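## 4. Setting House Rules for Shared Tabletop Work

When I started writing this section I had a tidy list of rules and a strong opinion on every one of them. Then Parveen Khattak read the draft and asked which of those rules we'd followed ourselves in the first month at Bendusberg, and I had to go back to the logs. So what follows is a bit messier than I'd planned. I've kept in the rules that we broke, along with what it cost us, as I think that's more use to another lab than a clean checklist.

A word on scope first. We already had the arm maker's manual and our site safety rules, and nothing in here replaces either one. What we lacked was the layer in between: the plain, daily habits that let two labs run the same pushing task and get numbers you can put side by side. Our two sites are Bendusberg (where I work) and Flaltport, and the shared rule set goes by the name Tarar. The logging tool that both sites use is Ollent, which we wrote in-house and which is, I'll admit, kind of ugly.

### 4.1 What went wrong before we had rules

Our first joint batch had 1,314 pushing trials in it. We kept 1,085 of them. The rest had to go, and hardly any of that was the robot's fault! In most cases the arm had done just what it was told, and the trouble was that the two sites had told it slightly different things, or had written down what they told it in slightly different ways.

My favorite case (favorite now, it wasn't at the time) was the word "start." At Bendusberg, a trial started when the arm began to move toward the work surface. At Flaltport, it started at first contact with a block. Both are fine choices. But we'd merged the two sets of logs and fitted a timing model to them before anyone caught it, and the model had learned, quite well, to tell which city it was in.

The second big source of loss was resets. Some operators put the blocks back in a fixed layout after each trial, some scattered them by hand, and some just left them where the last push had ended up. Again, all fair. But the three give you very different spreads of starting layouts, and our log had no field for which one had been used. I spent a long week trying to work it out from the positions alone — I got maybe most of the way and then gave up.

### 4.2 The rules themselves

Tarar has 7 rules in the current draft, dated 22 May 2019. I'll give them in the order in which people tend to trip over them.

**Rule 1. Say what you mean by a trial.** A trial starts at the first commanded motion and ends when the arm is back at its rest pose. Contact gets its own time stamp. If a trial is stopped early, it still counts as a trial, and the log says who or what stopped it.

**Rule 2. Name your reset.** Fixed, scattered, or carried over. Pick one before the batch begins and stick with it until the batch is done. If you have to nudge one block back into reach, that's a carried-over reset with a note.

**Rule 3. Fasten what shouldn't move.** The work surface gets checked by hand at the start of every batch. Push each corner. If it shifts, fix it and measure its position again before you run anything. We had one batch at Flaltport where the surface crept over a couple of hours, and the drift in the data looked so much like a calibration fault that two people spent an afternoon on the wrong problem.

**Rule 4. Check the tool before and after.** By "tool" I mean whatever touches the objects. Same pose, same reference point, both ends of the batch. If the two readings don't agree within the limit you wrote down beforehand, the whole batch is flagged. Please do write the limit down beforehand. We didn't, and we ended up arguing over what was close enough while looking straight at the results, which is a terrible way to choose a limit.

**Rule 5. Keep an object sheet.** Each object gets an ID, a shape, a color, a mass, and a print file if it was printed. Reprints get new IDs. I fought this one, as it felt fussy to me, and I was wrong. Two prints of the same shape can slide quite differently, and a new spool or a new layer height is enough to do it.

**Rule 6. One person owns the stop.** Before motion is enabled, the operator says out loud who has the stop button. If that person steps away, motion is off. There's no handing it over by a nod. This is the one rule with no exceptions in it, and it's also the shortest one on the printed sheet by the door.

**Rule 7. Flag, don't delete.** A bad trial stays in the set with a reason code. Ollent won't let you remove a trial any longer, which caused some grumbling at first (a fair amount of it from me). But each trial we threw out in the first batch was thrown out for a reason that somebody later wanted to look up.

### 4.3 Where the rules pinch

I don't want to make this sound smoother than it is. Rule 2 slows people down, and the folks at Flaltport have pointed out that a strict fixed reset makes for a dull set of starting layouts. They're right. Our current answer is to plan the mix ahead of time, so that a study might call for a fixed batch followed by a scattered one, but I wouldn't call that settled.

Rule 5 pinches in another way. Most of our tasks are given as short text commands such as "push the blue cube toward the yellow heart," and both color and shape carry meaning in them. So the object sheet ends up doing double duty: it's a record of physical parts and it's also the word list for the commands.
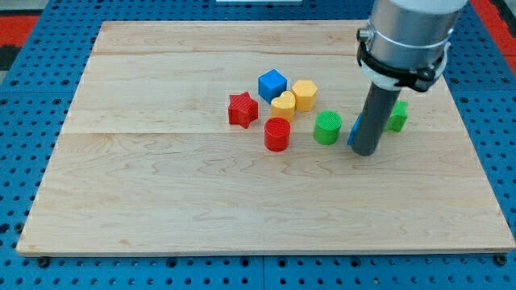 **Figure 4.** Shape blocks grouped on the work surface, with the single-finger tool lowered among them.

That double duty bit us when Parveen tried to add a second naming scheme for the same parts. One operator's "hexagon" was another's "nut," and for a short while in May the command files held both. We now keep one agreed name per object ID and put any other names in a separate column, where a study can use them on purpose if it wants some variety in its wording. Color words get the same treatment. It's a small fix, and I wish we'd made it sooner.

Crowding is the other thing we went back and forth on. When objects sit close together, a push meant for one will often move its neighbor too, and you need to decide whether that counts as a failure. Tarar says to score the named object and log the rest. So if the command was carried out and a second block got shoved along the way, the trial is a success with a side-contact flag. Parveen would still like a stricter score for crowded layouts, and I think she'll probably win that one in the next draft. The flags are all in the logs, so we can rescore without running anything again.

### 4.4 How we check that the rules are followed

Writing rules down was the easy bit. For checking, we draw 1,000 trials from each shared release and have the other site go over them, working from the logs and the written rules with no help from the people who ran the batch. The reviewer marks each rule as met, not met, or can't tell. That last mark has been the most useful by far. A "can't tell" nearly always points to a missing field in Ollent or to a rule that was worded badly, and both of those can be fixed without anyone feeling blamed.

I'd suggest that a lab trying this start with Rules 1, 2 and 7 and leave the rest for a second pass. Those three need no new hardware and only a few added fields in the log, and you can put them in place between one batch and the next. Rule 4 takes more setting up, mainly in choosing a reference point that your tool can reach from its normal working pose without a special move. Ours went through a couple of versions, and the details are in the setup notes that go with the release.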